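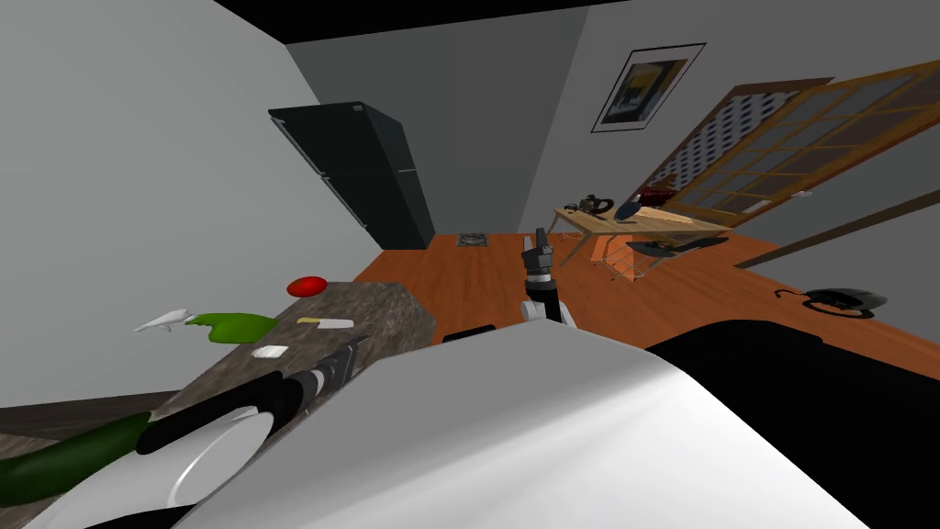 Séverine Lebrun wrote to me that a good memory is just a party trick now, and that learning poems by heart belongs with copperplate and Latin prayers. I think she's wonderfully wrong!

By Faustine Brunet
1/5/26

I started in June with a ballad of 12 verses, muttering it on the bus to Sasdale, and I've not stopped since. What you know by heart you can think with. A line turns up while you're peeling potatoes and suddenly it means something else (it had been sitting there for weeks, and I'd never noticed the second half was a question). You can't look up a thing you don't know you need.

Séverine's reply is that understanding matters more than storage. Of course it does, but understanding has to have something to chew on, and mine chews far better on words I already carry about. Children know this. They'll say the same rhyme forty times and hear it differently on the last go.

So pick something short, something you love, and say it out loud. I'm on to my second ballad and it's a beast.

570 shares
12 comments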